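Robot arm now does the basket packing at our workplace. What happens to the packers?

Forum: Working Life > Machines and Automation
Asked by: packing_lead_K

Hello to all. I am shift lead in a small company, Jadside, where we pack gift baskets for hotels and for shops. We are 20 people in the packing room. In March the management bought a robot arm from Briline with a two-finger gripper, and now it puts the soft items in the baskets on one table. Before, this was the work of two of my colleagues. They were good at it and also fast.

The company says that no one will lose the job. I believe this for the moment. But the work is changed, and I don't know how to speak about it with my team. The two colleagues now stand near the arm, bring the empty baskets, take away the full ones, and press the button when it stops. One of them told me that she feels like a waiter for the machine. The other one likes it, because her wrists were painful before.
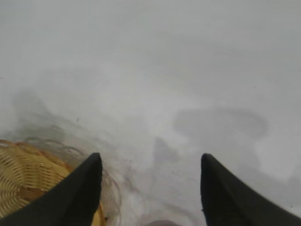
There is also the question of pace. By hand, each packer could decide when to go a little faster and when to slow down, for example after lunch. The arm has always the same speed. It is slower than a good packer, but it does not talk and does not drink coffee, and the people beside it have started to take shorter breaks. I did not ask them to do this. They say they don't want it to wait for them.

My questions are these:

Is it normal that the pay class stays the same when the task becomes "looking after the robot"? In our case the manager says it is easier work, so he sees no reason to change something.

Who should be responsible when the arm puts an item badly? Last month 483 baskets were checked again by hand, and the packers had to write their names on the sheet as if it was their mistake.

What training did you ask for? We got 58 minutes with the Briline technician and a thin manual.

Thank you for every answer, also the short ones. My English is not perfect, I hope it is clear.

Posted by: Onni Miettinen

Your English is clear, and mine is also learned at school, so we are equal.

I work at Pirkance, where we pack small textile goods and toys. We have had arms in the packing for a few years, and I was first a packer and then the person who takes care of the cells. I will tell you what we did, and you can take from it what is useful.

Job description first. The manager calls it easier work because he looks only at the hands. Write down for two weeks everything that your colleagues do near the arm: bringing baskets, putting them in the right place, taking an item out when it sits wrong, cleaning the table, restarting, calling the technician, explaining to the next shift. Our list was long and the manager was surprised. After this we got a new title and one step up in pay. It took almost a year, so be patient, but begin the list now.

The grip is a skill also. People think the machine knows how to hold a soft thing. Someone must teach it where to take and how hard to press. With a soft item the tips can come together in the middle and the fabric goes out on both sides, and this may be fine or may leave a mark, it depends on the material. The person who has packed it by hand for years can tell you at once which it is. Ask that your two colleagues are the ones who decide the grip for each new product, and that this is written in their job description.

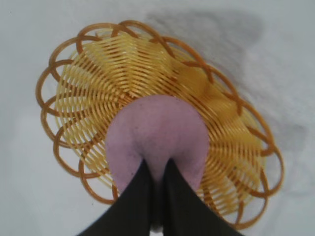
Names on the error sheet

Stop this as soon as you can. A packer can sign that she checked the basket. She should not sign for what the arm did. At our place the sheet now has two columns, one for the cell and one for the hand check. The cell column has the number of the program and no person. When we made this change, people began to report many more small problems, because they were not afraid anymore. For some weeks the numbers looked worse, and I had to explain it to the office several times.

Breaks and pace

We agreed that the cell is paused when its operator has a break. It is a small loss in output. The rule is on paper next to the cell, so a new team leader cannot forget it. Please don't leave this to each person to decide, because the most shy person will always take the shortest break.

Table and cleaning

This sounds like a small matter, but it made quarrels with us. When packing is done by hand, everybody wipes her own table without thinking. When the arm came, nobody had this task, and the day shift blamed the evening shift. On a white table it is easy to notice what was left, like those few tiny dark specks on the surface beyond the looped rim of the yellow basket, and for gift products you don't want crumbs near the goods. Give the cleaning a time and a name in the shift plan, with the arm stopped and locked, and count it as working time. 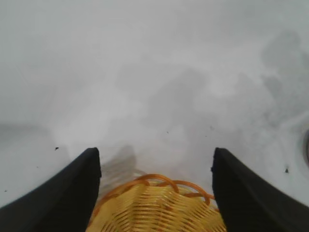 Training is where I would push the hardest, because what you got is too little. Our supplier offered only a short introduction too, and we asked for more before the last invoice was paid — this helped. Our operators learned to stop the arm safely, to change a saved position, and to read the error list. Changing a position sounds difficult, but it is mostly looking. You open the fingers wide, with the basket between them at the near side, and you see if the loops of the rim come too close to the black fingers on the left or on the right. If they almost touch, you correct it before you run the program. My colleagues learned this in one afternoon, and after it they did not feel like waiters. They felt that the cell is theirs.

One more thing about the colleague who is not happy. Let her change between the cell and hand packing if she wants. We rotate every 2 hours. Some people asked to stay only by hand, and there is still enough of this work, for example ribbons and anything with a card that must stand straight.

Posted by: bo_nightshift

The pay stays the same everywhere, in my experience. Ask the union.

Posted by: Ajayi_floor_rep

I am staff representative at Ajayi, we have similar cells but for boxes. I agree with most of the long answer above, only with the rotation I have another opinion. With us the rotation was too quick, people were always in the middle of something when they had to change, and the notes for the next person were bad. Half a shift was better for us. Try both and ask the people after one month.

About responsibility: look if your company made a risk assessment when the arm was installed, and ask to read it. In ours the operator was not mentioned at all, only the technician. We asked to correct it, and in the same meeting we could speak about the training, because it was then clear that the operators work beside the arm every day.

And I would not tell the team "nothing will change." My manager said this, and everyone could see it was not true. Say what you know and what you don't know — also about the jobs. If the company promises that no one must leave, ask for it in writing and ask until which date.

Comment by: packing_lead_K

Thank you very much, I have started the list today together with both colleagues. The pause of the arm during breaks I will bring to the manager first, I think he will accept this one. About the sheet I am less sure, because the form comes from the customer. Onni, did your customers accept the two columns without a problem?

Comment by: Onni Miettinen

One did not. For that customer we send the old form with the stamp of the department and keep our own sheet inside the house.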